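Gulside hand gripper kit, worth it?

djibrin_a
Anyone running the Gulside kit with the stock green fingers? Need it for bin picks, 30 a session.

taipe907
Had two since December. Screws hold, the finger faces are hard. Fine on rigid walls.

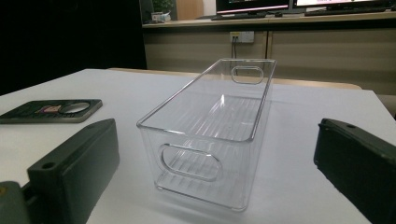
Clear bin, lengthwise, fingers either side.

udia_bench
Disagree on "fine". Clear plastic gave me 100 bad depth readings in one Saturday. Tamer's kit did better.

taipe907
Depth is your sensor. Grip is a separate issue.

djibrin_a
Does the Tamer mount take the same fingers?

udia_bench
No. Different hole spacing.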